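Our street, the long way down – gallery

Posted 28/12/2018 by Ama

I've been promising my cousins some pictures of the street for ages, and with the week between Christmas and New Year being as slow as it is, I've finally sat down and put a page together. We call it Wakasine Road, though I've never seen that written on a sign, and I've lived on it for seven years now, long enough to have opinions about the concrete.

If you grew up here you'll want the walls and the gate. If you've only had my voice notes to go on, you can now see what I mean when I say it's a straight road with a lot of sky!

Looking down the road from our end, with the grilled frontage on the left and the long wall on the right: 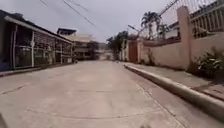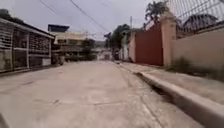
I do love a concrete street. I know that sounds daft, but I spent most of my childhood on a lane in Larklow that was red dust for half the year and red soup for the other half, and my mother fought it at the front door with a broom every single morning. When I moved here the first thing I rang her about was the road. I left the kitchen and the rent for later and just said, Mum, it's concrete, all the way along. She didn't believe me until she came to stay and walked it in her good sandals.

It was laid in slabs, and according to Seidu Abubakari (who was living here at the time, and remembers it chiefly as five weeks of having to leave his car at Skaslow and walk home with the shopping) they did one side first and then the other. He still has the letter that went round asking every household for a contribution. He won't tell me how much it was, only that his brother thought it was too much and has been driving on it happily ever since.

Now, the cracks. I get asked about these more than you'd think, mostly by Akua, who has a pushchair and takes a great interest in surfaces. Some of the lines are joints between the slabs and are meant to be there. The thin wandering ones are just cracks. I don't mind them. Akua says she can tell where she is with her eyes shut from the bumps, and I've told her please not to try it with the baby in the pushchair.

A bit about the roof overhang, for anyone planning a house. I never gave overhangs a thought until I lived opposite one. When the rain comes suddenly there's always a little group under there, people who'd normally just nod at each other, all looking out at the road together and discussing whether it's easing off. I met Senyo Yakubu that way, in my first November here. We stood and talked about gutters for the best part of an hour and he has been a good friend ever since, and he did in the end come and look at my gutter as well. So if you have the space and the money, carry your roof out further than you think you need.

The wall is a different matter, and opinion is split. Nana Gyamfi thinks it's too tall and makes that side of the road feel like the back of something. I rather like it. It's a soft sort of colour, it goes nearly peachy when the sun gets low, and it gives you something plain to rest your eyes on after all the bars and railings opposite. I'd draw the line at painting anything on it, though there was talk of that last year (a mural, with birds). Senyo was all for the birds. It went quiet after the price of the paint came up – 2,392 for the lot, and that was before anyone had been paid to do the painting.

And the gate! Everybody uses the gate for directions. Nobody I know has ever given a house number on this road, it's always "past the red gate" or "if you get to the red gate you've gone too far". I was once sent a parcel addressed to number 138, and I can tell you there are nowhere near that many houses. It went to Mabuza and back before the driver rang me, and I said the magic words about the gate and he was there in minutes.

The trees I can't take any credit for, but I'm glad of them. My aunt always wants to know what kind they are and I always say green. If somebody reading this knows better, please write in, and be gentle about it.

What I'd like to add next is the street in the evening, when people bring chairs out and the whole place gets noisier, and I want to get one of the side turning by Senyo's, too, with the steps. Akua has some old prints from before the concrete went down and has said I can borrow them once she finds the box. If you've got any of your own, even blurry ones with somebody's thumb in, send them over and tell me which end of the road you were standing at. I'll put them up here with your name.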